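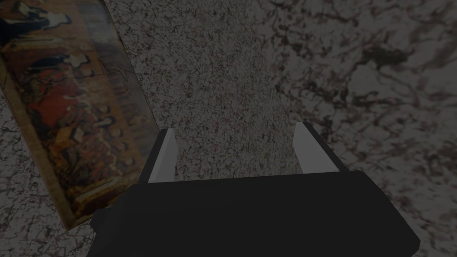

**Foam inductor keeps dropping out on a single line**

Posted Mar 2, 2026 by pumpoperator_ulley

Our rural brigade has a Clostent inline inductor on the second tanker. It picks up foam fine at the start, then the finish goes thin and watery after a minute or so. We run it at 200 L/min with one 38 mm line off a 2,000 litre tank. Percentage is set at 6. The pickup hose is new and the drum vent is open. Is the inductor worn out, or are we doing something wrong?

**drafting_pit**

Check the branch first. The nozzle flow has to match the inductor rating. If someone gates down the branch or selects a lower flow, back pressure goes up and the pickup stops. Also check how much hose is after the inductor and whether the branch is well above the pump. Ours quit every time we went up the embankment.

Then pull the metering valve and look at the ball check. Dried concentrate makes it stick. Soak it in warm water, and flush the whole unit with clean water for 5 minutes after every use.

**hosebay2**

We had a Delacroix and swapped it for a Jorex. No trouble now.

**retired_stn_officer**

Agree with checking the flow setting. I'd also ask what concentrate you're using. For Class A on grass and scrub, 6 per cent is far too high, and you'll empty the drum for nothing. We used well under 1 per cent, and many inline units won't meter that low. Read the label and talk to your district office before the next burn in April.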